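Start | Lehre | Skripte | Sprechzeiten | Kontakt

Seite drucken | Per E-Mail versenden

Lesezeit: 4 Minuten

Einführung in die Wohnsoziologie
Handout zur vierten Sitzung: Der Tisch und wer daran sitzen darf

Vorbemerkung für alle, die in der dritten Sitzung gefehlt haben: Wir sind mit dem Flur fertig. Er war länger als geplant, wie Flure eben sind. Die Gliederung im Semesterplan stimmt ab jetzt nicht mehr, die Literaturliste dagegen schon.

1. Ausgangsfrage

Möbel gelten in der Soziologie gern als Beiwerk. Man untersucht Familien, Milieus und Haushaltsformen, und irgendwo im Methodenteil steht dann, das Interview habe »am Küchentisch« stattgefunden. Der Tisch hat also bei der halben empirischen Sozialforschung zugehört und wird nie als Quelle genannt.

Meenakshi Kurup schlägt in ihrem Aufsatz über Skadelwood vor, den Tisch als Verhandlungsfläche zu lesen. Sie hat in der Siedlung 38 Haushalte besucht und jeweils gefragt, wer wo sitzt. In fast allen Fällen kam zuerst die Antwort, es gebe keine festen Plätze. Danach wurde Kurup gebeten, sich bitte umzusetzen.

2. Begriffe

Stammplatz: ein Platz, der niemandem gehört und trotzdem verteidigt wird. Nicht zu verwechseln mit dem Ehrenplatz, der in der Regel unbequemer ist.

Kopfende: setzt einen eckigen Tisch voraus. Zineb Ezzat zeigt, dass Familien auch an runden Tischen ein Kopfende finden, meist dort, wo man den Fernseher am besten sieht.

Ablage: alles, was auf dem Tisch liegt und nicht gegessen wird. Bei Kurup eine eigene Kategorie mit Unterkategorien. Lesen Sie die Unterkategorien, sie sind das Beste am Aufsatz.

3. Tisch und Rückwand

Ein Tisch steht selten allein. Er lehnt sich an etwas an, grenzt an etwas, wird von etwas abgeschirmt. Évan Delorme spricht von der »Rückseite der Geselligkeit«, was auf Französisch vermutlich besser klingt. Gemeint ist etwas Schlichtes: Sobald hinter der Platte eine Fläche aufragt, hat der Tisch eine Richtung, und mit ihr gibt es gute und schlechte Plätze.

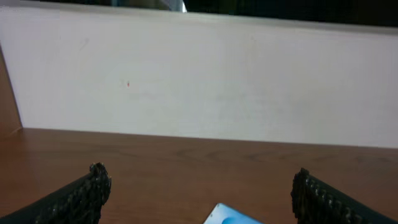

Abb. 1: Rötlich braune Holzplatte, dahinter eine helle, matte Fläche.

Für die Klausur genügt es, wenn Sie Delormes Unterscheidung von offenem und gerichtetem Tisch wiedergeben können. Die siebzehn Mischformen aus seinem Anhang prüfe ich nicht. Ich habe sie selbst nur einmal gelesen, im Januar, mit Fieber.

4. Streitpunkt: Verschwindet der Esstisch?

Driss Zaki behauptet es seit Jahren und stützt sich dabei auf eine Befragung mit 700 Personen in Samow. Gefragt wurde, wo zuletzt gegessen wurde. Sofa, Bett und Schreibtisch schneiden erfreulich ab, der Esstisch weniger. Shaimaa Sqalli wendet ein, dass die Befragung morgens um halb acht stattfand und man um diese Zeit vor allem erfährt, wer es eilig hat. Zaki hat darauf geantwortet, Sqalli auf die Antwort. Der Briefwechsel umfasst inzwischen 88 Seiten und ist in Auszügen im Reader – bitte nicht alles ausdrucken, der Drucker im Institut hat eine eigene Meinung dazu.

5. Aufgaben zur nächsten Sitzung

Lesen: Kurup, Abschnitt 2, und Sqallis erste Replik. Wer nur eines von beiden schafft, nimmt Sqalli.

Beobachten: Notieren Sie 15 Minuten lang, was an einem Tisch Ihrer Wahl geschieht. Mensa ist erlaubt, Bibliothek auch. Die eigene Wohngemeinschaft nur mit Einverständnis aller Beteiligten, wir hatten da im letzten Jahr einen Auszug.

Schreiben: eine Seite, keine Fußnoten. Abgabe im Fach vor dem Sekretariat, zweites von oben. Das oberste gehört der Kartografie, und die gibt nichts zurück.

Zurück zur Übersicht | Sitzung 3 | Sitzung 5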